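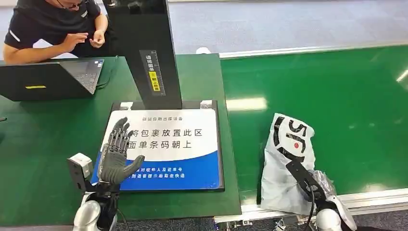
Fig. 1. Right arm at the parcel bag on the belt, left hand over the scanning plate.

Can a robot do the boring bits yet? Parcel desk report, December
Group: Pak-hei Fang, Flurina Nägeli, Ulises Pereyra (and me, Yen-ting Hsueh, writing up)

Our question for the Lonero module was meant to be "are machines ready for chores?", which Mr Mok told us was far too big, and he was right. So we split it. Flurina and Ulises took the household half (towels, cups, the dreaded fitted sheet) and Pak-hei and I got the shop-floor half, and we picked the self-service parcel desk because every one of us has used one half asleep with a rucksack on. You take your parcel, put it on the plate with the label barcode facing up, check the name and the tracking number, and off you go. A child can do it. My little cousin does it for my aunt!

The job for the two-armed robot was the same one, start to finish: get a bag from the green belt, put it on the plate under the scanner post with the barcode upwards, let it read, move it on. We gave ourselves 19 parcels, all soft plastic courier bags, and wrote down what happened with each. I did the writing down, Pak-hei did the worrying.

What I expected to be hard was the scanning. It was the easiest bit by miles. If the label is flat and facing up, it reads, and you can forget it's even a step. What I should have been thinking about was the bag. A box has corners and stays the shape it was when you looked at it. A courier bag slumps, folds over its own label, and goes shiny exactly where the camera would like it not to. Pak-hei kept a tally headed "crumple" and it was the longest column on the page.

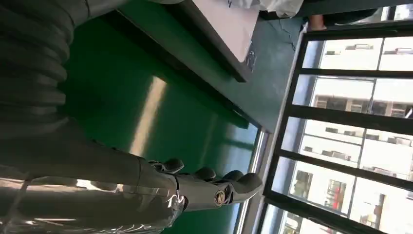 The other thing that ate our time was deciding what counts as done. Say the bag lands on the plate with the barcode up but half of it hangs over onto the desk. It scans, so is that a pass? I said yes, Pak-hei said a shop would want it sitting properly, and we argued about it all through lunch. In the end we kept separate columns for "scanned" and "placed nicely", and I'm glad, because they came out quite differently. Out of the 19, scanned was the column you'd show your parents. Placed nicely was the one you'd learn something from.

Speed is the awkward part. I timed myself and I'm quick at this, having collected a frankly embarrassing number of parcels this year, and the robot isn't in the same race. It goes in, stops, adjusts, goes in again. For one bag that's fine, even quite nice to watch. With a queue of people out of the door on the evening after a sale, no chance. Though as Ulises pointed out when we swapped notes, a machine that's slow at three in the morning is still sorting parcels at three in the morning, and I'm in bed.
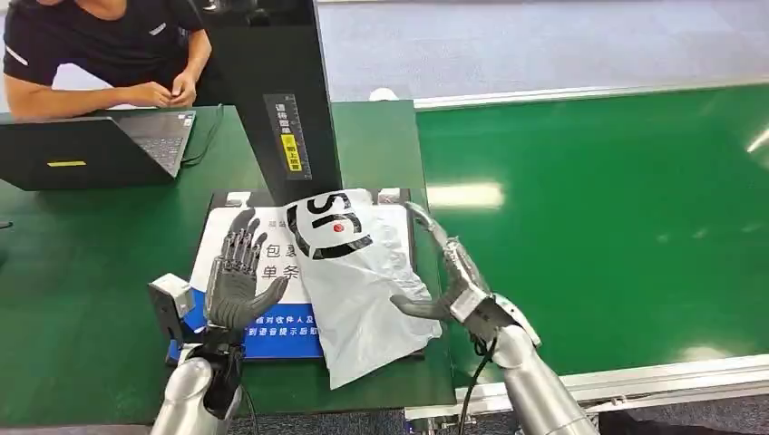
I also hadn't thought much about using both hands. When I do it I hold the bag with one and smooth the label with the other and never notice I'm doing it. Try it one-handed, with a light bag, and you end up chasing it over the desk. So any fair comparison with a person has to include the second arm doing something useful, and that's where I'd spend the time if we had another two weeks.

Flurina's towels told much the same story: anything floppy is a pain. Her section is attached separately (Mr Mok's limit was 500 words each for the appendices, sorry Flurina).

So, chores yet? For a tidy desk with a sign telling you where everything goes, I'd say partly, if you're patient. For my bedroom, no.

Still to do: repeat with boxes, try labels on the wrong side to begin with, and get Pak-hei to type up his crumple column so other people can read it.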